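Small Storage, Page 7

Readers of the Pelletier shop page asked what we keep rings and other little pieces in, so we got out the smoky plastic ones. We have used this sort of box since October. Over 200 small items go through the shop in a season, and most of them spend time in one.

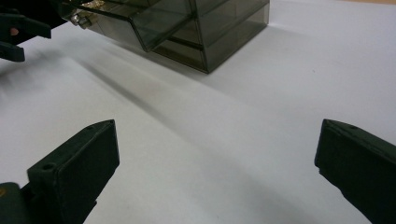
Tinted gray-brown plastic on a white tabletop.

The tint is light enough to see through, so labels can go underneath. The box in the next picture has a hinged lid with a small latch, and thin dividers inside. The gold-colored ring is in the front-left compartment — a longer, pale piece lies across the middle. 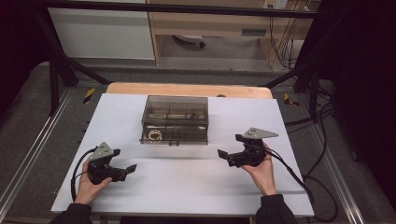
More From the Shop

Page 8: Linov trays and hooks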